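Progress report to the Pranance small grants team
Shared kitchen and tea point at the Seo building, November

Hello all,

I know the form only asks for a paragraph per heading, but I've never managed to keep to a paragraph in my life, so I've written it out the long way and you can skip to the bits you need.

Where we've got to

The old cupboards are out, the new worktop is in and the painting is finished apart from the strip behind the fridge, which I keep meaning to do and keep finding reasons not to (the fridge is very heavy). When I last wrote we were still arguing about the sink. We've kept it! It scrubbed up far better than any of us expected, and the plumber from Skidico changed the tap and the pipework underneath in one morning. That saved us enough to buy a proper extractor, so the room no longer smells of yesterday's soup.

The extractor did hold us up. It was meant to come with the cupboard doors and it came two weeks after them, and the electrician couldn't finish until it was in. So the opening slipped, as I warned you it might in my last email. People were very patient, and a fair few of them carried on making tea on the landing with a kettle and an extension lead, which I've now put a stop to.

The drinks corner

You asked me particularly about this because it was the part of the bid you liked best, and I'm happy to say it's the part people have taken to most. Before, mugs lived in three different places and in the washing-up bowl, and anyone who wanted a coffee had to hunt. The idea was simple enough — everything for a hot drink within arm's reach, and somewhere obvious to put a clean mug back.

I tried a few ways of storing them. Hooks under the shelf looked lovely but people with stiff hands couldn't get the mugs on and off. A tray was easy, only it filled up with teaspoons and wet teabags within a day. The rack has won. The mugs hang upside down, so they drain if somebody's put them back wet, and no dust gets in. We've settled on plain white ones, all the same, so replacing a broken one is easy and there's no squabbling over whose is whose. I do miss the daft ones with holiday resorts on them, but they've gone to a good home in my own kitchen.

Brown paper has been my great discovery. I started putting a big sheet of it down while I tried things out, meaning to draw round everything with a pencil, and it's so handy for drips that I've bought another roll. Milk is the worst culprit. Whoever pours it wants the mug right up close to the carton, and if you leave too much room between the two they drag one across to the other and slop as they go.

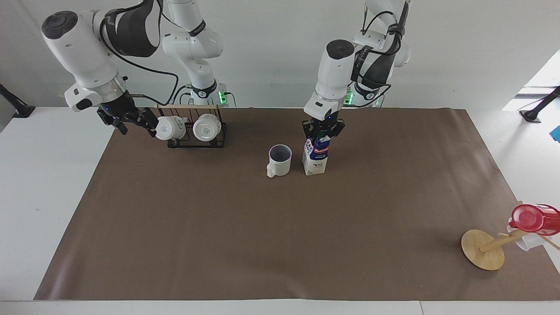 The milk question took up more of our last users' meeting than the whole of the heating did. Half of them wanted a jug and the other half said a jug never gets washed, and I have to say I'm with the second lot. We're sticking with cartons. They go back in the fridge door after use, and there's a pen on a string so that whoever opens one can write the day on it. It's working so far, if you don't count the pen, which has been replaced.

Money

You'll find the full sheet with this report. The short version is that we've spent £1695 of the fitting-out money, all of it on things that were in the bid apart from the extractor, which you kindly agreed to in writing. Cimix gave us a discount on the worktop for taking an end piece, and the join is tucked into the corner where you'd have to go looking for it. I've still to receive the final invoice from Skidico and have chased it.

What's left to do

The strip behind the fridge, as confessed. Labels for the cupboards, in large print. Five more mugs, so there's a spare or two when a big group is in. A lower shelf by the door for anyone who uses a wheelchair or would just prefer to sit down to make their tea — the brackets are here and the shelf itself is being cut.

I'd also like to ask whether the small amount set aside for signs could go towards a better bin instead. The one we've got has a lid that sticks, and everyone has got into the habit of leaving teabags on top of it. If you're happy with that, an email saying yes is all I need.

Do come and see it. Mid-morning is the best time, when the kettle's on anyway, and there's parking round the back if you tell me beforehand.

With many thanks again from all of us,

Project lead, Seo building kitchen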